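Paint the Laundry Room First

When Kgomotso Coetzee bought her little house in Clodberg, every wall in it was the same tired beige, and friends told her to start with the living room. She started with the laundry room (all of 130 square feet if you count the closet) and painted it the orange of a ripe persimmon!

"I fold clothes in there every night of my life," she says. "I wanted to be glad to walk in."

I have come around to her way of thinking. A small back room is a forgiving place to learn what you like, and if you hate it by February you've lost a weekend and a gallon of paint. Kgomotso spent about $160, brushes and all, and then went on to the hallway, which is now a deep pond green, and after that to the pantry shelves, where she let her nephew choose (he chose purple, and purple it is).

Her one regret is the ceiling. She left it white, and she's been looking up at it ever since with a roller in mind. The bedrooms come next, and there she plans to leave the walls pale and let the bedding do the talking, with stripes and patchwork together if she feels like it.

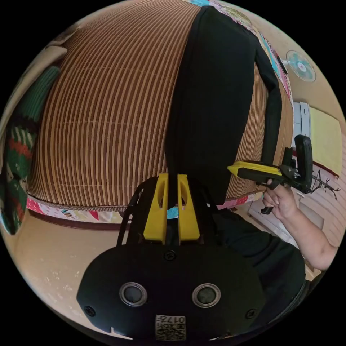
Brown and tan stripes meet a patchwork edge in pink, white, teal and red.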